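Robotics | Learning from Demonstration | Full Text

3. Collecting Demonstrations

3.1 Task and setup

The beverage task was chosen for its length and for the waiting it contains. A demonstration starts with the arm at its rest pose and an empty glass on the table. The operator picks up the glass, sets it on the drip tray under the spout, starts the dispenser, holds the arm clear while liquid runs, and then moves the full glass to a blue tray. An episode ends when the fingers have released the glass and the arm has backed away. Drops carried over on the base of the glass are left in the tray between episodes unless they reach the rim.

Two ways of giving demonstrations were compared. In the first, which we call hand guiding, the operator holds the arm behind the wrist and moves it through the task while the motors cancel its weight. The fingers are opened and closed with a thumb switch. In the second, remote control, the operator sits out of reach of the arm and moves a small leader arm, named Tukard in the rest of this paper, whose joint angles are sent to the working arm. The leader has the same joint order as the follower but shorter links. No force is sent back to the operator's hand.

Both methods write the same record: joint angles, commanded finger opening, measured finger opening, and the wrist video. Nothing else is given to the policy. In particular, the policy does not receive the state of the dispenser, so it must learn from the video when liquid is running and when it has stopped.

3.2 Operators and episodes

The full set holds 3537 episodes, recorded at two sites, Motalitz and Nijs. The sites used the same arm model and the same dispenser model, with different tables and different ceiling lights. Seven operators took part. Each gave demonstrations with both methods, and the order of the methods was switched between operators. None had guided an arm by hand before. Training was limited to 62 minutes per operator and covered both methods, the stop button, and the rules in Section 3.4.

Fenna Meijer wrote the operator instructions and checked the first block of episodes from each person. Kobe Koster built the leader arm and its software. Neither is counted among the operators, and their own trial episodes were removed before training.

Start positions for the glass were drawn from a printed grid laid on the table and then taken away before recording. The dispenser was moved and turned slightly between blocks. We did not fix its position, as an early version of the policy trained with a fixed dispenser ignored the video and replayed a mean path.

3.3 The waiting phase

Most of the trouble in this task comes from the period when the arm has nothing to do. After placing the glass, the operator backs the gripper off with the fingers open and keeps it in front of the machine until the flow ends. The wrist camera should see the spout, the stream, and the glass during this time (Figure 2). The gripper must also be far enough away that small motions of the arm cannot touch the glass. 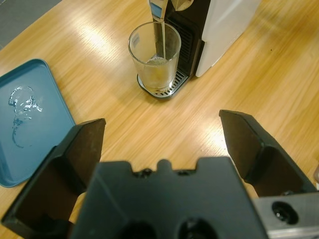
Figure 2. Wrist view during the waiting phase. The fingers are spread wide and the glass stands on the drip tray while liquid runs from the spout.

Why is the arm not simply sent to a fixed waiting pose until the flow stops? A fixed pose would need a separate signal to start and end it, and the learned policy would then depend on a switch written by hand. We wanted the whole episode to come from one policy, so the wait had to be shown by the operator like every other part.

The two methods differ most in this phase. Under hand guiding the operator's arm grows tired, and the recorded pose drifts downward over the length of a pour. The drift is slow and has no purpose, but the policy copies it. In early tests the gripper sank toward the table during the wait and then failed to reach the correct height for the grasp. Under remote control the leader can be rested on its stand, and the follower holds still. The cost is that many consecutive samples are then nearly the same, and a policy trained on them tends to stay where it is after the flow has ended.

We treated the two faults separately. For hand-guided episodes, the operator was given a brake pedal that locks all joints. The pedal state is recorded for later study but is not passed to the policy. For remote episodes, samples in which no joint moved by more than the encoder noise were thinned, keeping the first and last parts of each still period in full. The samples around the end of the flow carry the cue that matters, and these were never thinned.

3.4 Rules given to operators

Instructions were kept short and printed on a card at each station. The text is given here in full because small changes in it had a visible effect on the data.

Keep the fingers fully open from the time you let go of the glass until you return for it. Back away along the line on which you came in. Wait until the last drops have fallen before you move. Do not correct the position of the glass once liquid is running. If the glass tips or slides, press stop and mark the episode as failed. Do not hurry at the end.

The rule on correcting the glass was added after the first block at Nijs. Operators there had been nudging the glass toward the center of the grate during the pour. The nudges were harmless when made by a person, who could see the level and feel the contact, but the policy learned to push the glass whenever it was off center, including when it was already well placed under the spout. Episodes from that block were left out of the training set and are not part of the total given above.

The card used at Nijs is dated 15 Aug 2025. The same wording was used at Motalitz from the start of recording in September.

3.5 Light and reflections

The wrist camera looks down at the table at a steep angle, and bright patches from the ceiling lights are common in the video. They shift as the arm moves. Clear liquid in a clear glass gives little contrast against a metal grate, and during labeling we found that the liquid level alone was a poor guide to the state of the pour. The stream itself was easier to see. We therefore asked operators to choose a waiting pose that kept the spout in view, even when this put the lower part of the glass close to the fingers in the video.

No polarizing filter was used. We tested one at Motalitz and found that it weakened the glare on the table but also removed the highlights along the stream, so that labelers disagreed more often on the moment at which the flow ended. Exposure was locked at the beginning of each block. With automatic exposure, the brightness of the whole picture changed as the dark fingers moved, and the policy appeared to use this as a cue for finger opening.

3.6 Sorting and labeling

Each episode was marked as complete, failed, or unclear. Complete means that the glass was released upright in the tray and that the flow had ended before the fingers closed on it. An episode in which the glass was taken too early counts as failed even if nothing was spilled on the table. Unclear was used when the wrist video did not show the end of the flow, usually because the operator had waited too high or too far to one side.

Two labelers marked every episode on their own and met to settle the differences. Only complete episodes were used to train the base policy. Failed episodes were kept for the study of recovery in Section 5, where the operator takes over from the policy by remote control after an error. Unclear episodes were not used.

The recording software, Tistetau, stores the operator's mark beside the labelers' marks. Operators were more lenient than labelers in the same direction at both sites: they tended to call an episode complete when the last drops fell after the grasp had begun. We kept the stricter reading. A policy trained on the lenient set closed its fingers while the stream was still thinning, and the glass then left the grate with liquid falling behind it.

3.7 Matching the two methods

To compare hand guiding with remote control on equal terms, we drew matched sets from the complete episodes. Sets were matched by operator, site, and start cell of the glass. Episode length was left unmatched, as it is one of the effects under study. Hand-guided episodes are shorter during the reach and the grasp, and their paths bend more smoothly near the spout. Remote episodes contain more pauses, most of them just before contact, where the operator checks the gap between finger and glass on the screen.

Time stamps were taken on the arm controller for both methods. Video was shifted by the measured camera delay before being paired with joint angles. For remote control, the policy was trained on the follower's measured pose instead of the leader's commanded pose, so that the delay between the two arms did not enter the training targets. The effect of this choice is examined in Section 4.3.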